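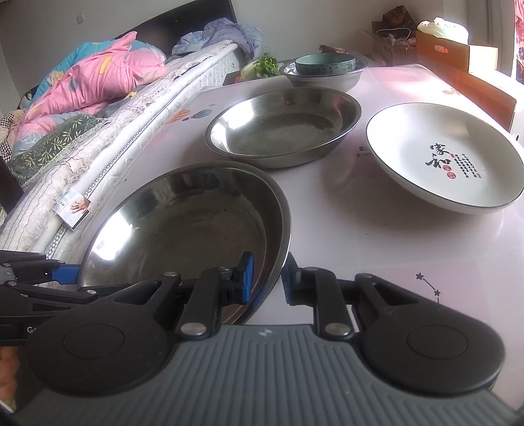
Software progress report: grasp labelling and trajectory tools, second period

Prepared by Mbali Tshabalala for the Wuvora fund, 10th June

Thank you, as always, for your patience with the length of these reports. I know the last one ran on a bit, and I did promise to be briefer, but there has been a good deal to tell you and I would sooner you had too much from us than too little. The budget tables are in the separate attachment, and the notes below cover the software only.

Where we are against the plan

You'll remember that in April we had 2,402 handheld demonstrations sitting on the Punollow server and no dependable way of sorting the useful ones from the rest. The sorting is now done. Of those, 1,607 have passed every check and been turned into training episodes. Our target for this period was 2,000, so we are short, and I'd like to be open about why.

Most of the shortfall comes from the camera tracking. When the wrist camera gets very close to a polished surface, the tracker picks up features in the reflection and treats them as though they belonged to the room. The gripper's estimated path then slides off sideways, sometimes just as the fingers close on the rim. Stainless steel plates are the worst for this, particularly the shallow ones with a deep rim, where the inside mirrors the room back as soft, blurry shapes. A white ceramic plate a little farther along the same table gives us hardly any trouble, and printed characters on it are a real gift to the tracker (plenty of crisp edges that stay put!).

We could have dropped all the steel dishes and met the number. I decided against it. Kitchens are full of them, and a policy that has only ever learned from ceramic would be of little use to the people we are hoping to help.

The new tracking filter

Beneš, our name for the filtering module, now runs ahead of the tracker. It marks the parts of each image that are likely to be reflections and tells the tracker to lean on the tabletop and the background instead. Patterned tables help a great deal here, as do rooms with ordinary clutter in them, such as quilts, boxes and curtains. Our early recordings on a bare bench were tidy and pleasant to look at, and they were also the ones where the tracker had the least to hold on to.

We tried the filter on 100 of the rejected episodes, picked at random. The paths it recovers are much smoother near the rim, and I am comfortable enough with them to run it over the full set of rejects next. I'm holding off on quoting a recovery rate until Skelari's checking tool has been through the lot, as my own eye is a generous judge after so many weeks of looking at plates.

Finger labels

The other large piece of work was reading how far the gripper is open from the picture alone. The blue parts on the fingers are easy to find by colour in most rooms, and the software measures the gap between them in each image. It went wrong whenever something else blue came into view, bedding more than anything. The label code now looks for blue only where the finger linkages could physically reach, and that has cleared up nearly all the false openings. We still see an odd jump when one finger passes in front of the other, and there is an open ticket for it.

Planning

I have less to report here than I would like. The planner can take a learned grasp on a plate rim and produce a lift that keeps clear of neighbouring dishes, provided they aren't overlapping. Nested items, such as a bowl sitting inside a basin, still defeat it fairly often, because the perception side hands over a single outline for the pair and the planner quite reasonably tries to go around the whole thing. We have begun labelling nested items as two objects with a "sits in" link between them. It is slow going and I expect it to take up a good share of the next period.

Tooling

The replay viewer has been rewritten so that a reviewer can step through an episode with the path, the finger gap and the reflection mask all showing together. Before this we had three windows open and were matching time stamps by hand, which was every bit as tiresome as it sounds. Reviewers can now leave a note on a single image, and the notes travel with the episode when it is exported.

What we plan to do next

Run Beneš over the remaining rejected episodes and report the recovery rate.
Fix the jump in the finger gap when the fingers cross.
Finish the nested item labels and retrain the grasp model with them.
Write up the file format so that your other grantees can read our episodes.

One request

We had set aside part of the equipment line for a second storage server. We don't need it yet, and I would like to move that money across to labelling hours for the nested items. The change is shown in the attachment, and I'd be grateful for your approval before we book anyone in.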